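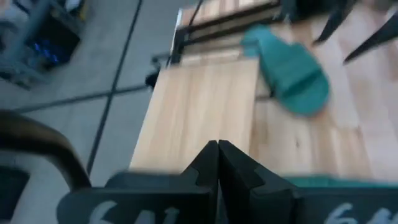
Drorkuris workshop, Bangera

Talla 202 Portfolio Box
For unframed photographic prints up to 11 x 14 in.

The Talla 202 is a drop-spine box for storing and showing loose prints. It opens flat on a table, so the base tray and the lid tray lie side by side and prints can be moved from one to the other as they are viewed. A cotton ribbon under the stack lifts the bottom print without bending the corners.

We make the Talla for photographers who sell editions, carry work to reviews or need to keep a finished series together. It is also used by small galleries for work that is on hand but not on the wall.

Construction
The walls are acid-free, lignin-free board covered in book cloth. The inside is lined with unbuffered paper that is safe for color and black-and-white prints. Corners are wrapped by hand and the spine is reinforced with a second strip of cloth. There are no magnets or metal fasteners anywhere in the box.

Specifications
Print size: up to 11 x 14 in.
Inside depth: 1 1/2 in.
Weight empty: 700 g
Cloth colors: black, slate, oatmeal, brick
Lining: white
Closure: friction fit, no ties
Title window: optional, front or spine

How many prints it holds depends on the paper. Heavy cotton papers fill the tray much faster than resin-coated ones, and interleaving takes up room too. If you plan to keep mounted or matted work, look at the Brotow, our deeper box. The Brotow uses the same board and cloth, so the two can be ordered as a matching set.

Titles and stamping
Lids can be blind stamped or foil stamped with a name, a series title or an edition number. Send the text exactly as you want it to appear, including capitals. We set it in one of our two house typefaces and email a proof before stamping. Artwork and logos need a custom die, which is quoted separately. Stamped boxes can't be returned unless the mistake is ours.

From a customer
"I showed a series of night portraits in August and took the prints to every meeting in the 202. The slate cloth marks a little if you set it down on concrete, but the prints were fine and the spine still closes square. I have since ordered a second one with a spine window."
– Geetha Gounder

Care
Wipe the cloth with a dry, soft brush. Don't use water or spray cleaners. Store the box flat, away from outside walls and heaters. Let inkjet prints dry fully before you stack them – gas from fresh ink can fog the surface of the print above.

Ordering
Unstamped boxes in black and slate are kept in stock. Oatmeal, brick and all stamped boxes are made to order and ship in 8 weeks. For orders of more than ten boxes, please write first so we can check that the cloth comes from a single roll.

Also available
Interleaving tissue, 11 x 14 in.
Slipcase for Talla 202
Replacement lifting ribbon
Cloth sample card

Page updated 2021-11-10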